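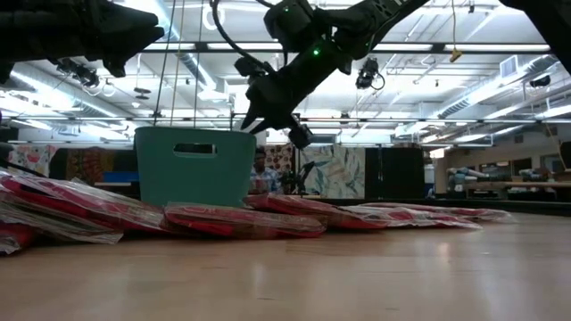 The rent on a market stall should never cost more than what is on it, Nazmiye Güler told the town meeting in Drutdale, and most of the people in the hall agreed with her. She has sold dried peppers and tea there for 18 years. In July her weekly fee went from $122 to $300.

The town says the old rate had not moved in a long time and no longer paid for trash pickup, lighting and the new roof over the north aisle. Sellers say they were given two weeks to sign. Several did not, and their spaces now stand bare on market days.

Irfan Sandhu gave up a double stall and kept a single. He used to bring fresh herbs, which spoil, and now carries mostly packaged goods that can go back in the van at closing time. His sales are down, but so is his waste.
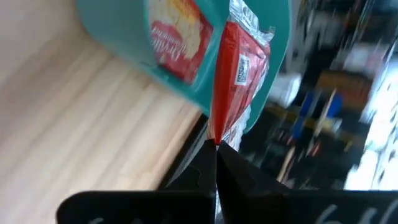
Other sellers have started sharing. Canan Yurt splits her table with a baker, one taking the early hours and the other the afternoon. The rules do not allow it, and the market office has so far let it go. She would like it in writing before winter, when the crowd thins and the office has more time to check permits.

Vastberg, the next town over, tried something different. Its sellers pay a low base fee and a small share of what they take in. I-hsuan Tsang moved there in the spring and pays less in slow weeks, though she drives farther and has lost some regulars.

Drutdale's council has asked for a report on the Vastberg plan. Until it comes back, the $300 fee stays in place.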